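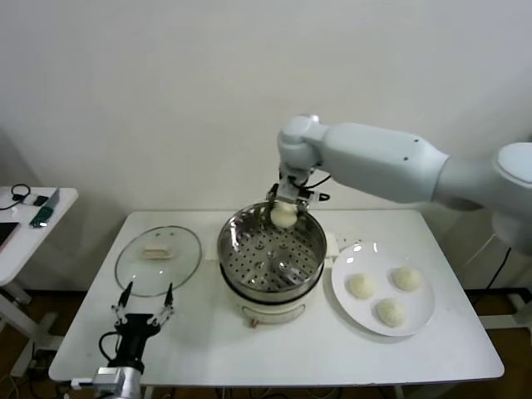
Grip force was the wrong thing to spend February on. I had tuned the close command on the right arm until it could lift a raw bun without leaving a dent, and placement was still bad, so I went back to the approach. The wrist now comes down over the steamer basket at an angle, from the right, with the elbow held high above the pot and the bun kept just inside the rim until it is over the perforated tray. A straight vertical descent looks simpler in the planner, but it brings the wrist cables down toward the rim and leaves the fingers very little room to open. The plate of raw dough sits to the right of the steamer, so the transfer is short and the elbow hardly has to move.

The planner is Grastico, unmodified apart from the collision margins. The arms are bolted to their own stands in the back half of the Dilgate workshop, which I share with people who do furniture and bicycles. Calibration is from the head camera, redone every time someone moves the table.

Opening the fingers

Raw dough sticks. If the gripper opens in one motion, the bun follows whichever finger lets go last and ends up rotated or pushed toward its neighbor. The release is now in two stages: open 2 mm, hold, then open fully and retreat along the approach line. The hold is long enough for the weight of the bun to settle on the tray. I tried coating the fingertips with flour, which worked until it got into the finger joints. I would not recommend it.

Slot positions are defined relative to the center of the basket, which comes from an ellipse fit on the rim. The polished steel gives false edges, including reflections of the arm itself, so the fit rejects anything that moves between consecutive images. 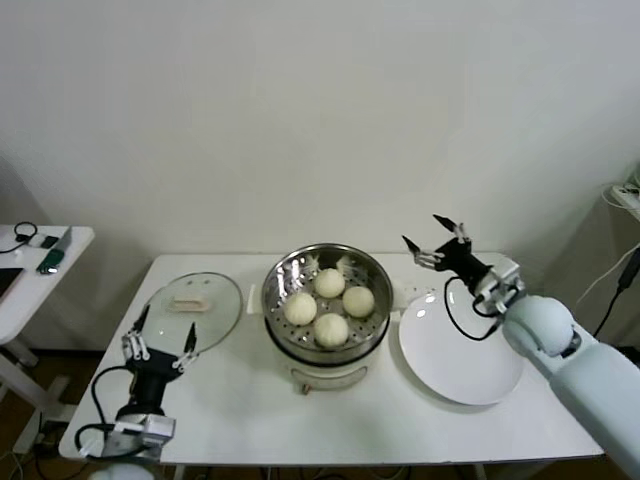
Four buns in the basket, lid to the left, plate clear.

The layout is a diamond. Anjana Munshi suggested it after watching me fight with a square grid whose corners sat too close to the wall of the basket. With the diamond, the back slot is filled first and the front slot last, so the arm never has to pass over a bun at low height. Out of 19 full loads since the change, 5 needed a hand correction, almost always at the left slot, where the right arm is closest to the end of its reach.

Unloading

Unloading is the same problem with a softer object and a different height offset. I keep separate grip profiles for raw and steamed, stored as plain text files so I can compare them without opening Biswas.
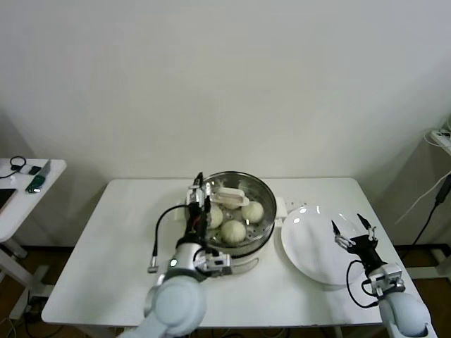 Can both arms use the same grip profile?

Only if the fingers match and both grippers have been zeroed on the same day. Mine drift apart by enough to matter, so each arm loads its own file at startup.

The two arms also share a lockout volume over the basket. One arm requests it, gets it, and the other waits outside. It costs time on every cycle - I accept that, having bent a finger link once already.
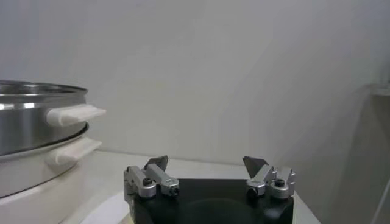
Wrist camera and the handles

The next job is moving the steel tier by its handle. The handles on the tier and the base are close to parallel, one above the other, and similar in shape, so from the wrist the detector swaps them more often than I would like. The current fix is to find the seam between steel and base first, then accept only a handle above that line. It holds up at moderate angles. When the wrist drops too low, the seam gets lost and the code falls back to the last good pose, which I want to replace with a proper stop.

The new wrist bracket is a Flendar part with 6 mounting holes, only half of which line up with my plate. Drilling is on the list, after the stop condition.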